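Corn supper returns to Veladness with a full hall and a busy kitchen

The smell reached the car park first. By six in the evening there was a queue from the door of the old Brisex rooms right back past the bicycle racks, and a good many of the people in it had brought their own butter, having learnt from last September that you can never quite rely on there being enough to go round once the teenagers have been through.

It was the second year running that the village has held its corn supper, and if the first was a bit of a gamble (it rained, you may remember, and the trestles had to be carried indoors with the cloths still on them), this one felt like something that has settled in and means to stay. The corn came once again from the fields at Herrero, just over the hill, where the growing season was a slow one to start with and then made up for itself in a rush. The farm sent over 2,000 cobs, picked that same morning, and they arrived in net sacks on the back of a flatbed with the husks still tight and green.

Husking is a job that looks easy until you have done a sack of it. A long table was set up on the grass in the afternoon and anyone passing was handed a cob and shown how to grip the leaves and the silk together and pull down in one go. Children turned out to be very good at it, at least for the first half hour, after which the silk became beards and moustaches and had to be gathered up from all over the lawn. The husks went home with families who keep goats or have a compost heap to feed, so very little of it was wasted.

Indoors, the cooking was done the plain way. The water is brought to a good rolling boil with no salt in it, which the kitchen is quite firm about, as they hold that salt toughens the skins. A pinch of sugar is allowed. The cobs go in for a few minutes and no longer, and they come out again while they still have a bit of snap to them. There was some lively discussion at the serving hatch between those who like their corn this way and those who were brought up on it soft, and the kitchen very kindly kept a batch going longer for the second lot.

As for what went on top, plain butter and black pepper won comfortably, but the herb butter with chives and lemon was scraped clean well before the end, and the smoked paprika one had its loyal followers too. Olen, the bakery on the corner, sent along trays of seeded rolls, still warm, and a very large plum tart that was cut into smaller and smaller pieces as the evening went on so that everybody could have a taste.

Plenty of people asked about cooking corn at home for just two or three, when you haven't a great catering pan to hand. The advice from the kitchen was to use the deepest pot you own and stand the cobs upright in it if they won't lie flat, turning them over halfway so that both ends get their fair share of the water. Have a plate ready beside the pot before you start lifting them out, and let them drain a moment before the butter goes on, or it will simply slide off.
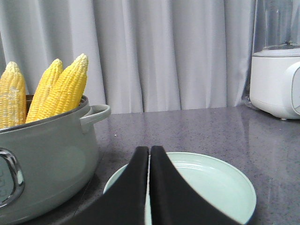 Husked corn standing in a deep green-grey pot, with a pale plate on the worktop.

The tables were cleared by nine o'clock and the last of the washing-up was finished not long afterwards, with a great deal of singing and rather a lot of water on the floor. Tickets, tart and the raffle between them brought in £2,000, and the money will go towards new windows on the north side of the hall, where anyone who has sat through a winter talk will know how keenly the draught comes in.

Leftover cobs were cut down and bagged for the freezer, and they will come out again as chowder at the soup lunches later in the autumn. If you took home a blue serving dish by mistake, or left behind a pie tin with a fluted edge, please call in at the hall any morning before noon. There are also several odd oven gloves waiting to be claimed, and one very good bread knife.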